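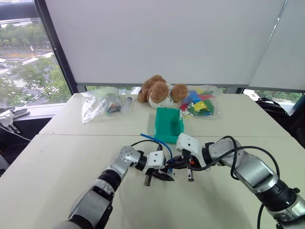 How to whip the end of a rope so it stays whipped

I learned this one from Eduard Rusnák at the boatyard in Skuslow, and I still get a little thrill every time I pull that last loop under and the end disappears! It's called the common whipping. It takes a few minutes and you need very little to do it.

What you need

A rope with a fraying end
Waxed twine, 20 inches for a thin rope and more for a fat one
Sharp scissors
A bit of masking tape

Getting started

Wrap the tape tightly over the very end of the rope and trim through the middle of the tape, so you have a clean, square face. Leave the tape on for now.

Lay one end of the twine along the rope and bend it back to make a long loop, with the bend pointing toward the cut end. Hold it flat with your thumb. Now start winding the long part of the twine around both the rope and the loop, working toward the cut end. Pull each turn snug against the last one – no gaps, no crossing over.

Keep going until the whipping is at least as long as the rope is thick. I like one and a half times (Vratislav Baláž goes for twice, and his dock lines look wonderful).

Finishing

Tuck the working end through what's left of the loop, then pull on the starting end until the loop slides under the turns. Stop when it's halfway. Trim both tails close and peel off the tape.

Twine color is where you get to have some fun. I use a different one for each job on the boat, so I can grab the right line in a hurry. Strong, glossy colors are my favorites, like the cobalt blue of that long rod, and they show up beautifully against plain white rope.

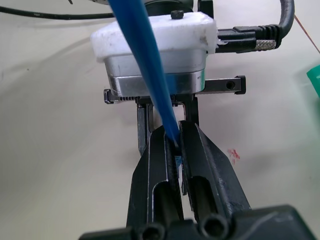 Synthetic rope is slippery, and a common whipping can work loose on it after a season of hard use. For those lines, try a sailmaker's whipping, where the twine passes through the strands with a needle. I did all my halyards that way last February and they're still tight!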